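Plarura folding policy, reviewed after a fortnight of laundry
2022-05-30

I should say at the start that I have a soft spot for anybody who tries to teach a robot about clothes, having spent a good part of my working life watching machines lose arguments with tea towels. So when Krešimir Vlachou's group released Plarura, their training method for two-armed handling of cloth, I cleared two weeks in May and settled in with a large pot of coffee.

The idea is a lovely one. Most methods learn one long movement from start to finish, and if a sleeve slips halfway through, well, that's your lot. Plarura learns short chunks of movement, 50 steps each, and at every join it looks again at the cloth and picks its next chunk from a stored set of 256. The authors trained it on 1,000 demonstrations of people steering the arms by hand, with the washing in untidy heaps (bless them for that, because so many papers begin with a shirt already laid flat!).

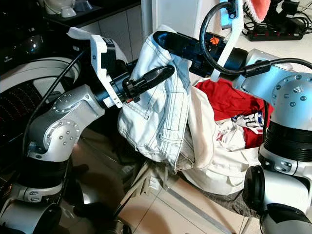
Denim is where I found the most to like. It's heavy, it's stiff at the waistband and floppy everywhere else, and the older Andov baseline tends to pull with both arms at once and get itself into a dreadful tug of war. Plarura lets one arm hold while the other hunts for a better grip, and it does so with real patience.

Now for my grumbles. Training took 6 days on our machine, and the instructions skip the calibration of the second wrist entirely; I'd still be stuck if Mattes Hellwig hadn't sent me his notes. Thin, slippery things like linings and silky scarves defeat it more often than I'd hoped, and the paper is rather quiet on the subject.

Would I recommend it? If you already have two arms and a bit of time, yes, warmly. If you only have the one, I'd stay with Mladenović for now and wait for the next release.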